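Tried it: the Vunum folding kit
14 comments | Share this

Plenty of you wrote in after the last issue asking if I'd ever got my hands on the Vunum kit, the two-armed one that Holub sell for small laundries and repair shops. Well, I have now! Marlene Fraser at the Clurden workshop let me have a whole afternoon with theirs in January, and I came home with a notebook full of scribbles and a strong wish for somebody to come and do my ironing.

So, what do you get for your money? You get both arms, the grippers with the white fingers, the software and a printed guide that is better than most. The table is up to you. We used a plain white one and that suited it very well, as dark cloth stands out nicely against it.

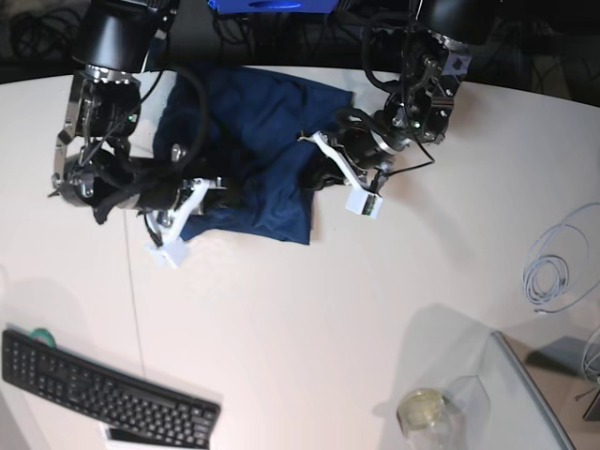 Setting up is the part I'd grumble about. The guide says an hour, and Marlene says double it if you've never done one before (I'd say double it again and put the kettle on). The cables come in one great bundle with tiny labels, and I'd have loved some coloured tags. Once it's going, though, the menu is lovely and plain. You pick the sort of garment, pick the fold and press go.

I stuck to T-shirts, as that's what most of you asked about. A navy one is a fair test, I think, all soft and rumply with nothing stiff to get hold of. 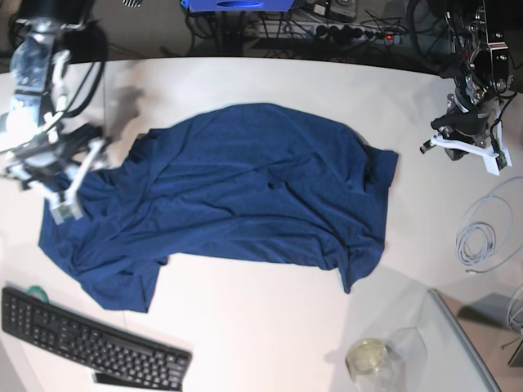 Page last changed: January, 4.15 pm

What I like is that you can stop it at any point, move the cloth yourself and let it carry on from there. No sulking, no starting over. What I like less is the fine tuning for thicker fabrics, which lives 2 menus down and is called "Plonby mode" for reasons the guide never goes into. Celina Czerwiński on the Holub help line talked me through it and was very patient, even when I rang back to ask the same thing again.

Spare finger sets come in a pack of 2, and the basic service plan is 577 a year with one visit included. The maker's guide suggests a check-up every 2000 folds. For a busy shop that'll come round quickly, so do ask about it before you sign anything.

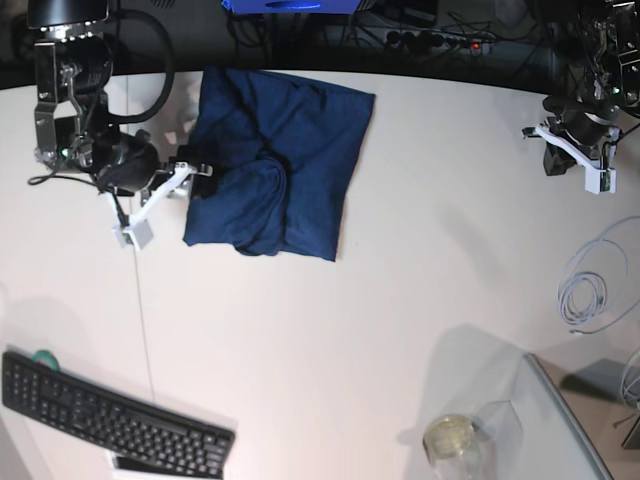 Would I have one?

At home, no, I haven't the space and the cat would never forgive me. For a small shop with piles of the same sort of thing to get through, I'd certainly book a demo, and I'd take along your own most awkward garment when you go. Ask to see the gripper view on the screen as well, I could have watched that all day.

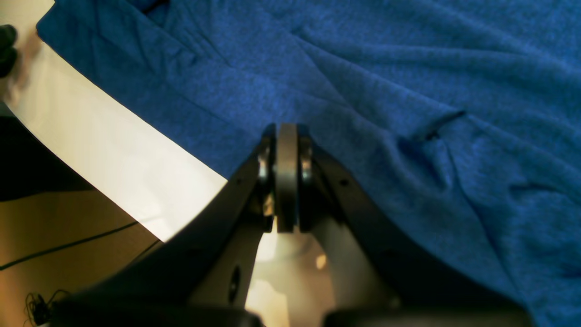 Close up at the gripper, with the blue fabric behind.

Marlene is happy to answer questions from readers, so send them to me and I'll pass them on in one go. Next time I'm looking at label printers, which I promise is more fun than it sounds.

Get this newsletter by email: enter your address and press Sign up. You can leave the list whenever you like.

Contact us | Copyright, all rights reserved | Back to top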